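Lurdes Barreto has a new piece for treble choir and two horns, and its publisher, Closter, calls it "accessible to every ensemble." I asked her whether she believes that.

"No," she says. "They put that on everything."

The piece is called Povthorpe, it is marked at 2 minutes 45, and I have yet to hear a choir get through it in under three. Barreto blames the metronome mark, then the choirs, then the metronome mark again. The horn parts are sold separately, as horn parts always are, and the score prints no cues for them. A conductor who buys only the vocal copies will find 40 bars in the alto line that make very little sense.

"You can do it with piano," she says. Can you? The piano reduction gives both horns to the left hand, a tenth apart. "You can do it with a pianist who has large hands."
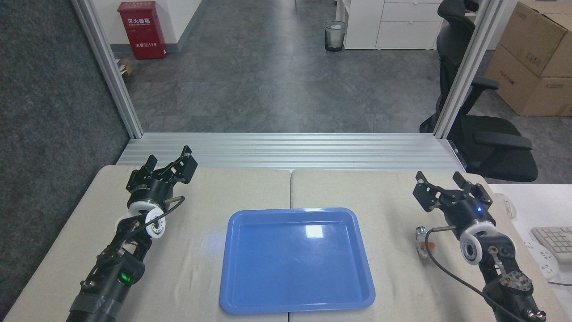

Glória Falcão sees it differently. She took the piece into rehearsal in November with 57 singers, and she told me the horns were never the trouble; it was the text, which puts "strength" and "months" on quavers at the top of the staff and expects children to sing them in tune. She cut the second verse. Barreto had not heard about the cut until I mentioned it.

"Well, that's the verse with the tune in it," she says.

I put it to her that the descant on the last page sounds pasted on, the sort of thing an editor asks for. There is a long wait. "An editor did ask for it," she says. "I wrote it in an afternoon. It's the part people write to me about."

She is now working on a longer set for Closter — mixed voices this time, no horns. The catalog already lists it as suitable for all abilities. She has written one movement.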